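Right, towel update, as promised to the four of you who asked. October 18, 2025 and I have finally gone through the whole airing cupboard.

Background for anyone new: we moved to Stalbridge with every towel we've ever owned, including the beach ones and the ones that were only ever for the dog. They've been falling on my head since we got here.

Rule one was everything out on the landing. Rule two was no keeping anything "for decorating". I broke rule two almost immediately — there is now a decorating bag and I'm not sorry.

Bath sheets: kept three. They're enormous and they take an age to dry but I love them. The scratchy blue set has gone to the animal rescue at Rorkthorpe, who were lovely and took the old pillowcases as well.

Someone asked about weight. The nice ones I bought last winter say 400 gsm on the label, and I'd go for that again. Any thicker and they just sulk on the airer for two days!

Washing: half the powder you think, no softener, good hard shake before they go on the line. My mum always did the shake out of the back door and I thought she was just cross. 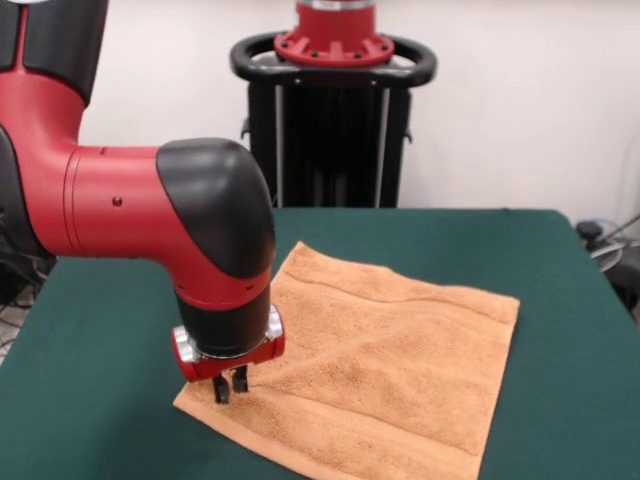 Folding is where I've changed my mind completely. I used to fold in mid-air, chin holding one end, and wonder why the stack leaned. Now it goes flat on a table first, like the orangey-brown one on the green top, and you can see those shallow diagonal wrinkles in the terry. Smooth those outwards with your palm before you make the first fold or they end up baked into the middle. Then long edges in, then half, then half again, folded edge facing the front of the shelf.

Flannels I roll. Don't start, I know some of you feel strongly.

Tea towels next, once I've found a basket that fits the bottom shelf — the one I ordered is a good inch too wide and it's going back.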